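Keeping a Low-Lying House Drier and Cheaper to Run: Tips from Our Place at Plosside

We bought our house at Plosside knowing perfectly well that the creek was at the bottom of the street and that the street sloped our way. It was what we could afford, it had a lovely north-facing back room, and the previous owners had left a lemon tree. Since then the water has been under the floor twice and through the laundry once, and in between we've been slowly making the place tighter, drier and less hungry for power. People keep asking what we did first, so I've put the household-sized jobs on one page. The big things, like lifting a house or rewiring it, belong to builders and electricians, and I won't pretend otherwise.

Start outside, with the water

Go out in the rain. I know it's miserable, but put on a coat and walk right round the house during a decent downpour, because ten minutes of that will teach you more than a whole weekend of poking about in the sunshine. Look for where the gutters spill over, where the downpipes empty and where puddles sit against the wall. Ours had a downpipe that let go a hand's width from the footings, and it had probably been doing so for years. A length of stormwater pipe and an elbow fixed it in an afternoon.

Clean the gutters before the wet season and again in the middle of it if you've got gum trees. Scoop first, then hose. If you hose first you'll send the whole lot into the downpipe and spend the rest of the day with your arm up it.

Keep garden beds lower than the vents under the floor. It's very tempting to pile on mulch every spring, and it creeps up the wall so gradually you don't notice. We had to dig out a whole bed of agapanthus (no great loss, my sister would say) to find a vent we didn't know we had.

The ground should fall away from the house all the way round. If you've got a flat spot, a barrow or two of clay soil, rammed down hard, will do more than sand, which only lets the water straight through.

Under the floor

If you have a crawl space, have a look in it twice a year with a good torch. You're after damp patches, fallen insulation, white crusty salts on the piers and anything that smells like a wet dog. Take out whatever's been stored there. Timber offcuts, old carpet and cardboard boxes all hold moisture and they're a feast for termites besides.

We have a little sump pump, an Irholm, sitting in the lowest corner. Whatever brand you've got, test it by tipping in a bucket of water until the float lifts. Do it in February and again when the clocks change, and write the month on a bit of tape stuck to the lid. Ours once refused to start, and all that was wrong was a float caught up on its own cord.

What to keep up high

After the laundry flooded we moved everything that mattered above bench height, and we've never moved it back. Passports, the insurance papers and the photo albums went into a lidded tub on top of the linen press. Power boards are screwed to the wall now. The washing machine stands on a plinth of concrete blocks 40 centimetres high, and yes, it looks a bit like a throne, but you get used to it. Check with the maker that yours is happy up there, and make sure it can't walk off the edge when it spins.

Choose things for the ground floor that can be hosed. Tiles and sealed concrete are good, and so are metal shelves. Chipboard is hopeless. It swells like a pudding and never goes back, so if you're replacing cupboards anyway, have them made on legs with a kickboard that pulls off. Then you can get a fan in behind. 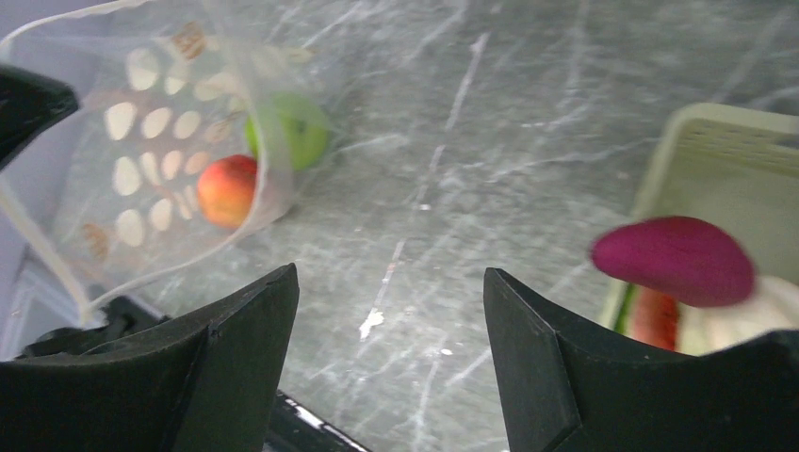 Solid timber furniture will often survive a wetting if you're patient with it. Wipe it down with clean water, take the drawers out if they'll come, and let it dry slowly in the shade with air moving round it. Putting it in full sun feels like the right thing to do and it will split the top of a good table before tea time. Drawers that have swollen shut are best left alone until they've shrunk again – I broke the front off a lovely old dresser learning that one.

Soft furnishings are another matter. If floodwater has been through a mattress or a couch, it has to go. Wear gloves, cover any cuts, and take photos of everything for the insurer before it leaves the house.

Draughts and gaps

Once you've dealt with the water you can start on the air. Wait for a windy evening, turn off the fans and go round with a lit incense stick, holding it near skirting boards, window frames, the manhole and the place where the pipes come up behind the sink (mind the curtains!). Wherever the smoke bends, there's your gap. Mark each one with painter's tape as you go, or you'll never find them all again in the morning.

Small gaps take a paintable sealant. Run it in a bead no wider than it needs to be and smooth it with a wet finger. Bigger ones want foam rod pushed in first, with the sealant over the top. For doors, an ordinary brush strip along the bottom does a fine job, and the Sulton ones we bought have put up with the dog for three winters now. Measure the gap with the door closed, at both ends and in the middle, as old doors are never hung square.

Please leave the fixed vents alone in any room with a gas heater or an unflued appliance. Those are there to keep you alive. The same goes for the vents beneath the floor, which need to stay open to keep the timbers dry.

Insulation you can do yourself

Curtains are insulation too, and I think they're rather overlooked. Ours are lined and they touch the floor, and there's a strip of board across the top of each rail to stop the warm air sliding down behind. You can make a pelmet like that from a plank and two brackets for very little. In summer we shut them on the west side by lunchtime, before the glass heats up, and open everything wide once the evening breeze comes in.

In the roof, the thing to look for is patches. Batts get shoved aside by every tradesperson who goes up there, and a bare spot over the hallway undoes a fair bit of good work. Pick a cool morning, wear a mask and long sleeves, walk only on the joists, and have the power switched off at the board before you go up. Don't lay anything over old downlights. If you're not sure which kind you have, an electrician can tell you in a minute.

Saving rainwater for the dull jobs

We have two tanks down the side, an 800 litre slimline one that feeds the toilet and a 1000 litre one for the garden. Keep the mesh on the inlet in good order, or you'll be raising mosquitoes. Empty the first-flush diverter after every good rain. It holds all the muck washed off the roof and it only takes a quarter turn of the cap.

If you live where floods are likely, strap the tanks down. An empty tank floats off remarkably well, and one of our neighbours found theirs three doors along, leaning on somebody's clothesline. If a storm is on the way, it's worth leaving them full for the weight.

A word on dehumidifiers

Ours is a secondhand Okafor and it hums away in the back room through the wet months. Shut the doors and windows while it's running, otherwise you're trying to dry out the whole suburb. Rinse the filter every fortnight and empty the bucket onto the pot plants. We set it to come on at 11 in the morning, when the solar panels are doing their best, and it's finished by the time we're cooking.

I kept a notebook of the bills for a while, and the winter quarter came down by 358 dollars once the floor, the curtains and the door strips were all done. Your house will be different from ours, and so will your prices, but it did make me feel better about all those evenings spent crawling along the skirting with a tube of sealant.

I still haven't got to the bathroom. There's an old exhaust fan in there that blows straight into the roof space, and it needs ducting to the outside before next winter. I'll add a section when it's done.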